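A day at the Pradville manuscript rooms

I went to Pradville in March for the open day at the Alvarado Library, which holds a small collection of early Christian papyri and parchment leaves. The doors opened at 9 and I was there until mid-afternoon. These are my notes, mainly for members of our reading group who couldn't make the drive.

The collection is kept on the second floor of the old seminary building. Most of it came from a private estate and was catalogued under the name Cistorex, so you will see the shelf marks written as Cistorex followed by a number. There are fewer than 200 items. Many are no larger than a postage stamp, and a good part of them are receipts and letters with no religious content at all.

The talk in the morning was on dating. The speaker explained that a date given from handwriting alone is usually a range of 100 years, and that she would be wary of anything narrower. She put two leaves side by side on the screen, both from John, one in a neat book hand and the other in something closer to an office clerk's writing. Older handbooks put them a generation apart. She thought they could have been copied in the same decade. Someone asked whether any fragment could be placed in the lifetime of an apostle, and she said no, not on present evidence. 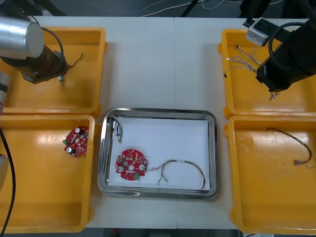 The reading room

After lunch we were let into the reading room in groups of 8. Bags and pens stayed outside. Five leaves were out under glass and we had as long as we liked with each.

The one I spent the most time on was a piece of a Greek psalter. The sacred names are shortened in the usual way, with a line over the letters, and on this leaf the scribe has missed the line twice and gone back to add it in a browner ink. The label dates it to the fourth century. Next to it was a Coptic homily on fasting, badly rubbed down the left margin, with a translation supplied on a card. The translation was stiff but it let me follow the argument as far as the break.

I asked about the Raltden leaf, which a few of you had wanted to hear about. It is away for conservation and was represented by a colour facsimile. The facsimile is clear enough to read, although the hole in line six looks like a letter until you tilt the page.

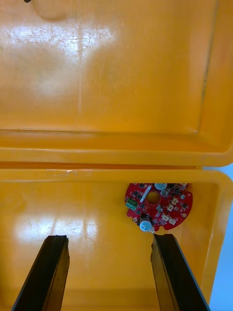 I also asked whether the psalter had ever belonged to the same book as the homily, given that both came through the same dealer. The answer was that the sheets are different sizes and the rulings don't match, so probably not.

Parking is behind the building and free. The catalogue is sold at the front desk, but the plates are grey and small, and I'd borrow a copy before buying one. The next open day is planned for September and you need to book for the reading room.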